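Jevska brings snack bag packing table to Rathjen hall this August

For immediate release

RATHJEN - Jevska is taking its snack packing table on the road again. The pack-your-own bag program opens at the Rathjen hall in August and runs 3 weekends, with Drelten joining as the second stop right after. Doors 10 a.m. Free to get in, pay only for what goes home in the bag.

The idea hasn't changed since last year. Pick a paper bag, stand it open, fill it. Chips, boxed sweets, small wrapped pieces, a little toy if there's a kid in the house. Fold the top over and you're done. Last season at Rustwood visitors packed 246 bags, which was more than we had planned for, and the paper bags had to be re-ordered in the middle of the second weekend. We have ordered earlier this time.

New for August is the table setting. Jevska has dropped the plain gray booth used in Rustwood and gone for something closer to a front parlor - floral wallpaper on three sides, a pale glossy top, roses and green leaves along the front, a couple of blue butterflies on the right. Visitors in Rustwood told us the old booth looked like a ticket counter. Fair enough. The wallpaper was picked to go with the tabletop and the same pattern will be used at both stops.

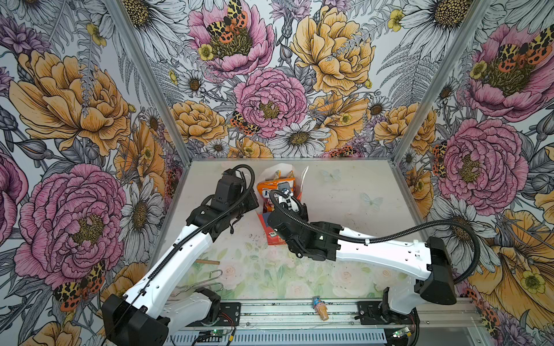 Snacks and a white paper bag on the floral packing table. Photo: Jevska

The paper bag stays white and unprinted. We tried a printed one in spring and people kept asking for the plain kind so they could write a name on it. Markers will be at the desk by the door, along with string and a hole punch. Bags stand up by themselves if the top edge is turned out once, a tip from the Rustwood weekend that we have now put on the sign.

What goes in is up to the visitor but the order matters a bit. Boxes first, flat on the bottom. Wrapped pieces down the sides. Chip bags last and upright, they crush otherwise and then theres crumbs in everything. Anybody who wants a bag packed as a gift can leave it at the desk and have it tied with ribbon, small extra charge, pick up the same day.

Toys are back too after a lot of asking. The ice cream cone with the blue and pink top is part of the mix and so are other play food pieces, one per bag while they last. Toys are not meant for very small children, please ask at the desk if in doubt.

Selection on the day will vary. Jevska buys in small lots and does not hold items back, so a snack seen on Friday may be gone by the weekend. We can't take phone reservations for single items. Groups can reserve a time, see below.

Allergies: everything on the table is factory wrapped and keeps its own label. Nothing is opened or repacked loose at the table. Please read the labels before you fold the bag shut, and please do not eat at the table itself, there is seating along the window side of the hall.

Group times
School classes, clubs and birthday groups can book the first two hours of any Friday. Minimum 10 bags per group. One adult for the younger groups please. Groups recieve the bags flat and open them at the table, so allow some time for that. Booking is through the Jevska office, details at the end of this release.

Getting there
The Rathjen hall entrance for this event is on the yard side, not the street side. Level access, strollers fine. Parking in the yard is limited and the gate closes at 6 p.m. Bikes can be left by the loading door. For Drelten the address will be sent out separately once the room is confirmed, we expect that within 2 weeks.

Rustwood visitors have been asking if the table is coming back to them. Yes, but not in August. The room there is being repainted and the next open slot is later in the fall. Anybody still holding an unused bag voucher from Rustwood can bring it to Rathjen or Drelten, it will be honored at both.

Bags left over at the end of the run go to the snack shelf at the Jevska shop and will be sold there at the same price as at the table, packed or unpacked.

Press visits are welcome on the opening Friday from 9 a.m., one hour before doors. Please let the office know ahead so somebody can meet you at the yard entrance. Larger versions of the photo in this release are available on request and free to use with credit to Jevska.

Contact
Jevska press office, Rathjen
Group bookings and press visits: same office, weekday mornings
Please put "packing table" in the subject line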